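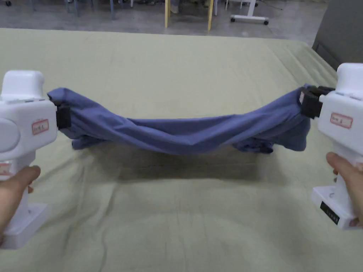
Two-handed work with a blue garment, one gripper at each end

Mukent Hand-Held Gripper Pair: rules of good practice

Hi, and welcome to the page I get the most mail about! I'm Estíbaliz Tejada, I look after the Mukent line at Cillutia, and I wrote most of what follows at my own kitchen counter with a pair of grippers next to the toaster. The short version of the product is easy: two grippers, left and right, white molded bodies, black jaws, sold together. The longer version is how we'd like you to work with them, and that's what people keep asking me for, so here goes.

What you get

Order number 3425 is the pair with two charging leads and a sheet of blank stickers. Order number 597 is the spare jaw set (please order it with your first pair, you'll thank me in March when the pads start to go smooth). Each pair ships in a padded case from our Rosomville warehouse.

Labels first

Before anything else, put a sticker on each gripper and write on it by hand. Left or right, pair number, done. I know, I know, you can tell them apart when they're sitting side by side. You can't tell them apart when six pairs come back from a long shift in one bin. Recordings made with swapped hands look perfectly fine until someone tries to train on them, and then you've lost a week. We tried printed labels and people peeled them off, so pen and sticker it is. If the writing fades, replace the sticker. Don't write over it.

How to hold them

Wrap your whole hand around the handle and keep your wrist straight. Most new people hold on far too tight, and you can hear it in how they breathe! If your knuckles hurt at the end of a session, loosen up. Don't hook a finger over the jaw to help it close, ever. That's the one I'm strict about. A finger in the jaw is a pinched finger, and it's also a grasp that no robot on the other end can copy.

Working with cloth

Shirts and towels are what most of our customers start with, and they're harder than they look. My own rules, for what they're worth:

Work over a plain, flat surface. A made bed is great, a folding table is fine.

Empty the pockets and close any zippers.

Take the fabric a little way in from the edge. A jaw that only has the hem will drop it halfway through the lift.

Pull until the cloth is straight and then stop. Our jaws will happily hang on longer than a seam will, and I have a drawer of ruined pillowcases to show for it.

If you drop it, leave it where it landed and pick it up again with the grippers. Don't put a gripper down to tidy things by hand. Drops and second tries are good data, so keep them in.

Move at the speed you'd fold laundry on a lazy afternoon. Slower than you think, please.

The room

You'll be looking at your hands and walking backward, so clear the floor on your side of the work. Chairs get pushed well back and anything on casters gets its brakes on. Other people can stay in the room if they know you're recording and have said yes to it. Our standard form for that is in the case lid, and you can swap in your own if your legal folks prefer it. Faces, mail and family photos stay out of view whenever you can manage it.

Breaks and care

We ask for a break after every 12 minutes of gripping. The Requena team, who tested the current handle with us, started out with longer runs and came back asking for shorter ones. Set a timer, because it's very easy to say "one more shirt" and then do nine.

Wipe the jaws with a barely damp cloth at the end of the day (lint builds up in the pads and they start to slide). No solvents on the white shell, it goes cloudy. Check that both jaws open and close fully before you pack up. If one sticks, tag the pair and take it out of use, even if it frees itself after a wiggle.

Is this an official standard?

I get this one a lot. No, it's our house guide, version 51 if you count all my tiny edits, and it doesn't replace the safety rules at your own site. Where the two disagree, go with whichever is stricter. You're welcome to print it, cut it up and stick it on the wall. And if you've got a rule of your own that works, send it in through the contact form! The pocket one came from a customer, after a very unlucky pen.

Page last updated 2021-11-21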